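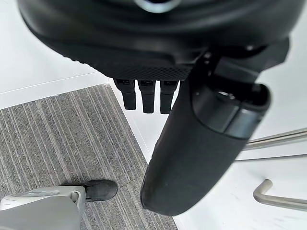 搜索问题、话题或用户 搜索 热门搜索 清空

公司十月想给卒中宣传月办一次义卖和健步走，形象大使和善款该怎么安排？

阅读时间 8 分钟

发布者：河边的旧自行车
发布于 2024年7月

我在 Amport 的行政部门上班，公司在城边上，总共133个人，每年十月都会挑一个跟健康有关的主题做内部活动。前两年是发传单加一场讲座，来的人不多，讲完就散了。今年领导定了卒中（中风）防治，想办得像样一点，事情落到我头上，我以前没做过募款，想请有经验的人看看方案。

目前的想法是这样：

上午健步走，路线沿着河，从公司门口走到旧码头再折回来。走完在院子里做义卖，卖围巾、杯子和员工家里带来的东西。围巾由供应商 Texier 提供，他们说愿意在围巾上绣活动的标志，定价238元一条，“部分收入捐赠”。下午请一位医生讲怎么识别早期症状。

领导还提出找一位形象大使。他的意思是看到别的活动都有演员站台，连着做好多年，一提那个病大家就想到那个人。我们当然请不起那样的演员，不过本地有一位电视台的主持人，家里有人得过中风，据说对这个话题很上心，托人问过，对方没有拒绝，只说要先看方案。

现在拿不准的有这几件：

一是善款。收上来的钱是先进公司账户再转出去，还是让大家直接捐给机构？我们打算捐给 Plultance，他们做卒中病人出院以后的康复陪伴，我去年跟他们打过一次交道，感觉还可以，但也谈不上了解。

二是围巾那个“部分收入捐赠”到底该怎么写。Texier 那边发来的文案就这六个字，我问是多少，对方说回头确认，问了两回都这么说。

三是形象大使。人家如果来了，要不要给出场费？合影、视频能用多久？需不需要签东西？她要是只来这一年，明年不来了，会不会显得难看？

四是时间。现在开始准备来不来得及。

另外部门里有同事说，直接让每人捐一点最省事，从工资里扣。我个人不太赞成，但说不出特别充分的道理。

预算不高，场地是自己的，不用另外花钱。谢谢各位。

补充一下：有人私信问公司有没有工会，有，但工会那边说这次由行政牵头，他们出两个人帮忙。

三个回答

半山腰的邮筒

我在一家做病友支持的机构干过几年，专门管对外合作，后来换了工作，现在偶尔还帮他们看方案。按你的顺序说。

先说善款。能让捐款人直接捐到机构的账户，就不要经过公司。让 Plultance 给你们开一个专门的活动收款页，名字写清楚是哪家公司哪次活动，钱一进去就在他们账上，票据也由他们开给个人。你们公司只需要管义卖现场那部分现金和转账。现场那部分尽量也用同一个收款页，实在有人给现金，就放进一个封好的箱子，活动结束当场由两个人一起点，写一张单子，两个人签字，拍照发到公司群里。第二天就存过去，别隔着周末放在抽屉里。

跟 Plultance 签一份简单的协议，两页纸够了。里面写：活动名称和日期；收款账户；这笔钱用在哪个项目；他们什么时候给你们反馈；如果活动取消已经收的钱怎么处理。最后一条很多人忘了写。我们那时候遇到过一次下大雨，健步走没走成，有几个报名的人要求退款，协议里没写，来回扯了一个多月。

你说谈不上了解他们，那就先了解。看登记信息，看上一年的年度报告和审计报告，看他们的项目支出和管理费用是怎么列的。没有公开就直接写邮件要，正规机构会给。另外问一句他们有没有公开募捐的资格，这个决定你们能不能把链接往公司外面发。你们要是只在员工内部募，事情简单些；一旦主持人在自己的账号上转发，面向的就是不特定的公众了，性质不一样，要提前跟机构的人确认由谁来发起、页面上要挂什么编号。这一条请以当地主管部门的说法为准，我离开这行有一阵了，规定会改。

围巾。“部分收入捐赠”这句话不要用。让 Texier 书面写明每卖一条捐多少钱，写具体金额，不要写利润的百分比，利润外人算不出来。还要写有没有上限，比如有的厂家会写最多捐多少，超过了照样卖，但是不再捐，买的人并不知道。再写清楚捐给谁、什么时候付。你把这几句直接印在围巾旁边的价签上，买的人一眼看得到。如果到八月底对方还说回头确认，就换一家，或者干脆不卖围巾，卖员工带来的东西，那部分收入全捐，没有这些麻烦。

238元一条在公司内部义卖里算贵的。我们以前卖得最好的都是小东西，贵的放在那里大家看看就走了。可以少拿几条，当作抽奖的奖品也行，不过抽奖要免费参加，不要跟捐款挂钩。 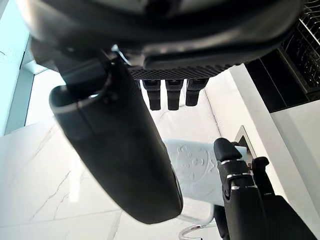

形象大使这一块，我多讲一点，领导们普遍对它期望很高。

出场费：公益活动一般不付，付车费和餐费是正常的，人家要是带助理，助理的也一起付。如果对方开口要费用，这笔钱由公司出，单独列支，绝对不能从善款里走，而且要做好别人问起来能讲清楚的准备。

要签东西。内容包括她参加哪几个环节、几点到几点；照片和视频可以用在什么地方、用到什么时候，我的建议是写到第二年活动开始之前，到期撤下来；文案要给她看过再发；她家里人的病情能讲到什么程度，由她自己定，主持稿里不要替她写。最后这条看着琐碎，出问题往往就在这里。有一年一位嘉宾只愿意讲照顾家人的感受，我们写稿的同事把住院经过写得很细，当事人在台下，脸色很不好。后来我们所有稿子都让嘉宾先改一遍。

她明年不来也没关系。你们不要在今年的材料上写“长期形象大使”，写“本次活动嘉宾”就可以。那些连着做了十几年的，都是一年一年做下来的，第一年谁也没打算那么久。先合作一次，双方都觉得舒服，第二年再谈名头。如果领导一定要“大使”两个字，就在协议里写明期限。

还有一点，给她安排一点真正的事。光站着合影，对她对你们都没什么用处。可以请她念一遍识别症状的几句话，录成短视频，由医生审过，活动之后你们还能接着用。

时间上，现在开始不算早，也够用。我的习惯是倒着排：

八月上旬，机构和嘉宾两边的协议谈好。
八月底，围巾的事定下来，医生定下来。
九月中旬，报名开放，路线走一遍，收款页测试，自己捐一块钱看票据能不能开出来。
活动前一周，确认天气预案、急救人员和饮用水。
活动后两周，公布收了多少、转了多少、票据照片。

工资里扣那个主意，不要采纳。哪怕事先发了同意书，员工也很难拒绝，这种捐款名义上自愿，私下会有怨气。你们内部募款也不要公布个人金额，名单都不必贴，只公布总数。有人想留名就自己在留言板上写。

健步走的路线请控制长度，员工里年纪大的、血压高的都有，报名表上加一栏让人自己填身体情况，另外设一条短线。既然主题是卒中，现场有人不舒服会特别难看，也特别危险。医生如果上午也能到，就请他上午来。

有具体条款想看的，可以再问，我手头有一份旧的协议模板，把机构信息删掉能发给你。

楼主回复：太感谢了，比我们内部开两次会有用。模板方便的话请私信我。围巾的事我今天就去催。

半山腰的邮筒 回复：已发。里面第四条是老写法，用之前让你们法务看一眼。

咸豆花

没那么复杂吧。我们公司去年也办过，弄了个二维码贴在食堂门口，大家吃饭的时候顺手扫一下，一个中午就捐完了，连主持人都没请。形象大使这种东西我觉得就是花架子，钱花在吃的上面大家更高兴。

围巾别卖，夏天订十月到，谁知道颜色对不对。

楼主回复：请问二维码是公司的还是机构的？

咸豆花 回复：好像是财务一个同事的，后来转过去了。

半山腰的邮筒 回复：这个做法请楼主不要参考。个人收款码收善款，金额再小也说不清楚，对那位同事也不公平。

咸豆花 回复：我们没出过事啊。不过你说得也有点道理，我回去问问今年还这样弄不。

灯下补袜子

我从另一个角度说几句。我母亲前年中风，现在走路还要人扶，我参加过几次这种宣传活动，既当过听众，也被请上去讲过。

作为家属，我最在意的是活动结束后大家记住了什么。去过的几场里，印象最深的一场很小，在社区活动室，到场大约10个人，医生让每个人对着旁边的人练习：笑一下看嘴角歪不歪，两只手平举看哪边往下掉，说一句完整的话听清不清楚，有一样不对就马上叫急救电话，同时记下发病的时间。练了两遍。我妈发病那天早上，我姨先看出她嘴角不对，她参加过类似的讲座，所以没有让她躺一会儿再说，直接打了电话。医生后来讲，到得早，差别很大。

所以下午那场讲座，我建议你们改短一点，讲二十分钟，剩下的时间让大家动手练。别放在吃完午饭最困的时候。或者挪到健步走出发之前，人最齐，走路的时候还能聊。

关于主持人，我赞成请。家里有过病人的人讲话，跟没有的人不一样，底下坐着的家属听得出来。但是请不要安排她哭，也不要放那种很慢的背景音乐。我有一次上台，音乐一响我就不会说话了，准备好的内容忘了一半。

如果现场有病人或家属来，麻烦准备几把带扶手的椅子，离厕所近一点，地上的电线用胶带压好。签到桌不要只有高桌子，坐轮椅的人够不着。合影之前问一声本人愿不愿意，有的病人嘴还有点歪，不想被拍，又不好意思躲。这些都不花什么钱。

捐给哪家我没有发言权。Plultance 的陪伴服务我妈没用过，我们当时在 Riltach 的线上病友群里找的信息，那里有按地区分的康复机构名单，也有家属写的照顾笔记，你们可以在传单背面放一个入口。传单上的字印大一点，我见过一张，正反两面印满了，我戴着眼镜都读不下去。

走路那条线，如果能推轮椅就写上“可推轮椅”，我们会看这个决定去不去。旧码头那一带要是台阶多，就在台阶之前折回来。

楼主回复：谢谢您讲这些。旧码头前面确实有一段台阶，我们改到桥头折返。练习的部分我跟医生商量，应该可以放到出发之前。

灯下补袜子 回复：好的。桥头那边有树荫，走慢的人可以歇一歇。

楼主更新：Texier 回话了，书面确认每条捐一个固定金额，没有上限，价签按这个写。数量减到了一半。收款页 Plultance 说下周可以开。主持人那边看了方案，同意来，条件是不叫大使，叫嘉宾就行，领导也没再坚持。工资代扣的提议已经撤掉了。等活动办完我再来贴账目。

本站使用 Cookie 以保持登录状态并统计访问情况。继续浏览即表示您同意我们的 Cookie 政策。 接受 仅必要项 管理设置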